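Drummond Card and Collectibles Fair: Visit Notes

The Drummond fair runs in a single exhibition hall with one public entrance on the south side. Doors opened to early-entry ticket holders at 8:30 a.m. and to general admission an hour later. I went in with the general line on Sunday, which is the quieter of the two days, and stayed until the first dealers began packing at mid-afternoon. The floor plan listed 182 dealer tables. Sports cards took the two center aisles, non-sport and trading card games had the east wall, and supplies were grouped near the loading door.

Pricing on modern football was consistent from table to table. Most dealers had priced raw rookies from recent completed sales and were taking ten to fifteen percent off for cash. Base parallels without a serial number moved slowly and were mostly in the bargain boxes by noon. Numbered parallels under 100 were held behind glass and the asking prices were firm. Sealed hobby boxes were scarce. Retail blasters were easy to find, generally at a markup over store price, and I saw no reason to buy them here.

Vintage was stronger than I expected. One dealer from out of state had a near-complete run of mid-1960s baseball, sorted by series, with high numbers in a separate row. The cards were in penny sleeves and semi-rigid holders, with condition notes in pencil on the back of the sleeve. Centering was the usual problem. I checked 37 cards with a centering tool and bought six, all with left-to-right borders of 60/40 or better. Two had light corner wear that the notes already mentioned.

Reltex had the largest supplies booth. The company makes sleeves, toploaders and magnetic holders, and it was showing a revised 130-point holder with a deeper recess for thick patch cards. The older version left a pressure mark on some jersey windows when the lid was closed. The new one closes with the magnet slightly farther from the card edge. I tried it with a thick relic card and the fit was good, with a small amount of movement at the top. The sample holders had visible mold lines on the inside lip. Staff said production units would be cleaner. Price was not posted.

Next to Reltex, Drarance was taking grading submissions. Intake was organized well. Each card was checked against the form, sleeved again if needed, and placed in a numbered tray while the customer watched. The counter had reached submission number 1448 when I handed mine over. Turnaround for the standard tier was quoted as a range, and upcharges apply if the graded value goes over the tier limit. Read the form before signing, as the declared value also sets the return shipping insurance.
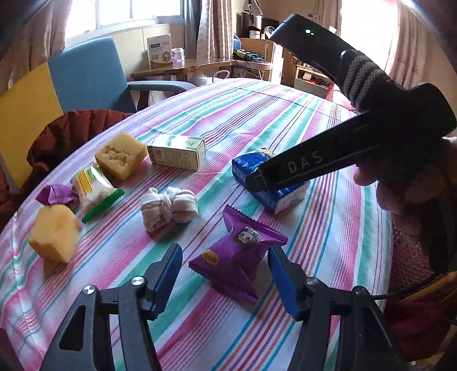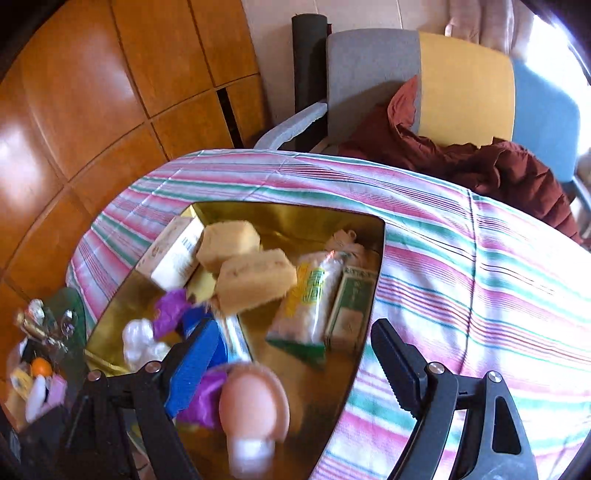

Snacks on the striped tablecloth

The scheduled talk at 11:00 was given by Zoila Arango, who has collected insert sets since the 1990s. Her subject was print variation in early foil inserts. She covered three points in detail: differences in foil registration between print runs, changes in card stock thickness within one product, and how to tell a factory cut from a trimmed edge under a 10x loupe. The section on trimmed edges was the most useful. A factory blade tends to leave a slight, even roll on one face of the card, and a trimmed edge usually looks flatter and brighter. She advised comparing all four edges of the same card before comparing it with another copy. Handouts ran out. She said a PDF would be posted on the fair's page.

Murdo Cowie ran the trade area, a block of open tables at the north end with no dealer stock allowed. Rules were posted on each table. Cash could be used to balance a trade but not for a straight sale, and any card valued over a set limit had to be checked for authenticity at the desk before it changed hands. The check took a few minutes and was free. I traded two duplicate tight end autographs for one on-card receiver autograph from an older set. The card has a clean signature with no streaking, and a soft lower right corner.

The Bundenari table was the main disappointment. The company had advertised a preview of its scanning software, which is meant to read set name, card number and parallel type from a phone photo. It identified base cards quickly and correctly. Parallels were less reliable. A silver prism version was read as base in three attempts out of four under the hall lights, and a yellow parallel was read as gold each time. Collection export works as a CSV file, but the serial number goes into the notes column, so sorting by print run takes extra work in a spreadsheet.

Practical points for the next fair:

Parking in the east lot was full by 9:45. The overflow lot is a ten-minute walk and has no charge.

Card payment was accepted at the larger booths only. The cash machine in the lobby had a line for most of the morning.

Lighting in the center aisles is weak. Bring a small flashlight for surface checks, especially on chrome stock.

Bags larger than a standard backpack have to be left at the coat check. Card cases with a handle are exempt.

Bring a printed want list sorted by year and set. Phone signal in the hall was poor and I could not load my online list at most tables.

The organizers expect to return in July with the same hall and a larger trade area. Table applications open through the fair's page, and early-entry tickets will again be sold online only.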